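5. Loading the table and starting a sorting run

Before you start, check that the Obura cell is switched on and that both arms are parked. The base plate screws on the front rail must be tight (see section 3).

1. Empty all pockets. Take out coins, keys and pens.

2. Press PAUSE on the hand control and wait for the tone.

CAUTION: Keep your hands out of the cell until the tone has sounded. The arms can move without warning while a run is active.

3. Put the clothes in one heap in the middle of the table, towards the back wall. Do not spread them out. The heap must not weigh more than 3 kg.

4. Check that each gripper cable hangs freely and is not caught under a sleeve or strap.

5. Choose LOAD, then SORT. The arms move up to the heap and the first pick begins.
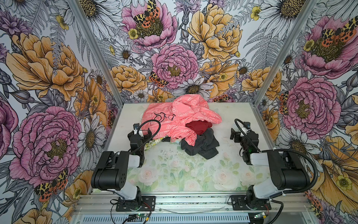
Fig. 5: Both arms at the heap, left gripper close to the clothes, right gripper open.

6. If a gripper misses the same item five times, the run stops and code 85 is shown. Press PAUSE, turn the heap over by hand and choose RESUME.

Note: Long cords and drawstrings are the usual cause of code 85. Tie them up or remove them.

Note: Wipe the table with a dry cloth between runs. Do not use spray cleaners near the circuit boards below the base plates.

Spare gripper fingers are sold in pairs by Claltitow, part no. 3031.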